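Search this site
Search Go Advanced search

Weddings & Functions
September
By Américo Aguiar

The band is usually the second thing a couple books and the first thing they argue over. At Storurham, a converted wool store an hour out of town, the functions manager keeps a list of every act that has played there, and the list runs to 243 names. Most came once. A few came so often that they have their own hook in the back hall.

Serrano is one of the regulars. The four of them started out playing footy club dinners and now do 28 weddings a year, mostly in spring. They charge $2575 for an evening, which covers two sets, a sound check and a microphone for the speeches. Travel is extra past the ranges.

Their singer told me the speeches cause more trouble than the music. A best man who has been told five minutes will take 13, the kitchen holds the mains, and the first dance slides back until the grandparents have gone home. Serrano now asks for a written running order a fortnight out and rings the venue on the Tuesday before to check it.

Cunum, a duo with a keyboard and a cello, works the other end of the night. They play the ceremony and the drinks afterwards, then pack up before dinner. Couples often ask them to learn a favourite song. They'll do one for free and charge for the second. 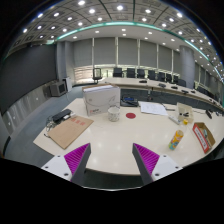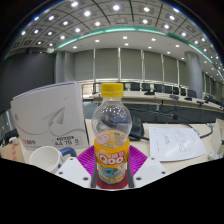

Neither act likes playing outdoors. Wind gets into the microphones, sheet music goes over the fence, and a cello left in full sun won't hold its tuning. Storurham has put a shade sail over the lawn, but Cunum still asks for a spot against the wall.

For couples starting to look, both groups gave me the same advice. Go and hear the band play somewhere before you sign, and ask who will be on stage on the day. Some agencies send whoever is free. Read the part of the contract that deals with overtime, too. Serrano bills it by the half hour and wants a yes from the couple before they keep playing.

Related stories
Merkelura: a small hall with a good floor
Who pays for the band's dinner?
Choosing a first dance you can both manage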